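Search
Search posts, tags, people
Go

1/ Notes on glazed ceramic bowls, mostly on how to store, wash and check them. I have been keeping a log since April and have enough in it to write up. Dry material, no recipes.

2/ Terms first. Foot: the ring the bowl stands on. Belly: the widest part of the outer wall. Rim: obvious. Most damage I log is at the foot or the rim. The belly almost never gets hit.

3/ Bowls from three sources. Marnolum for the large serving size, Paiva for the everyday ones, and a mixed lot from a secondhand place in Fovden with no marks on the base. The unmarked ones have held up as well as the others.

4/ Diameter of the large Marnolum, rim to rim: 212 mm on one axis, 206 mm on the other. It was sold as round. A 6 mm difference is normal for a piece this size and only matters if you want to nest it.

5/ Nesting. Two bowls of the same model will nest until the foot of the upper one lands on the inside of the lower one. That contact ring is where glaze gets scratched. An unglazed foot is abrasive. Run a thumb around it before you stack anything.

6/ Fix for a rough foot: wet 400 grit paper on a flat surface, turn the bowl a few times under light pressure, rinse, check, repeat. Keep it wet. You don't want the dust in the air.

7/ Liners. I tried felt, paper towel and thin cork. Felt holds moisture. Paper towel shifts. Cork at 2 mm stayed put and wiped clean. Cut it slightly smaller than the foot ring or it rides up the curve.

8/ Stack height. I stop at three. With four, lifting the bottom one means tilting the whole column, and the rims knock together. If shelf space forces a taller stack, put the heaviest at the bottom and unstack from the top every time.

9/ Side by side is better if you have the room. Leave a finger's width between rims. Bowls are widest at the top, so a gap that looks generous at the foot can be nothing at the rim.

10/ Surfaces. A hard smooth floor is fine for a stable bowl and bad for a dropped one. A perforated or mesh top drains well, but a narrow foot can sit partly across an opening and rock. Test with one finger on the rim before you let go.

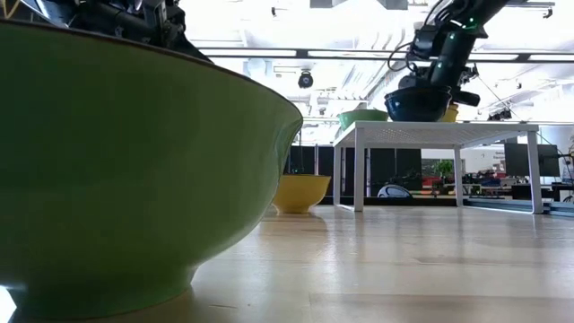 11/ Color and wear. Gray marks on a pale glaze are usually metal left behind by cutlery, sitting on top of the glaze. A mild paste cleaner takes them off. On navy the same marks show as silver lines and look worse than they are. Mustard hides nearly everything, including chips, so check it by touch.

12/ Thin glaze at the rim often reads darker or lighter than the wall. That comes from the glaze running down in the kiln. It is not wear and you can't polish it out.

13/ Tap test. Hold the bowl on your fingertips, tap the wall with a knuckle. A clear note is good. A dull buzz suggests a crack even if you can't see one. Compare against another bowl of the same model, as thick walls sound duller anyway.

14/ Log totals to date: 27 wash cycles for the Paiva set, by hand, no new chips. One hairline in an unmarked bowl, found by the tap test and retired to holding keys.

15/ Someone asked about the Ula glaze range. I have one on order in the smaller size and will measure it on both axes when it gets here. No opinion until then.

16/ Correction to post 7: cut the cork smaller than the INSIDE of the foot ring if you are lining under a bowl, and smaller than the flat of the well if you are lining between two. I ran those together. Different diameters.

June 10, 2019

Recent threads
Shelf depth versus plate diameter
Removing price sticker residue from unglazed clay
Cork, felt, silicone: liner materials compared
Why your mugs rock on a flat counter
Dish rack spacing, part two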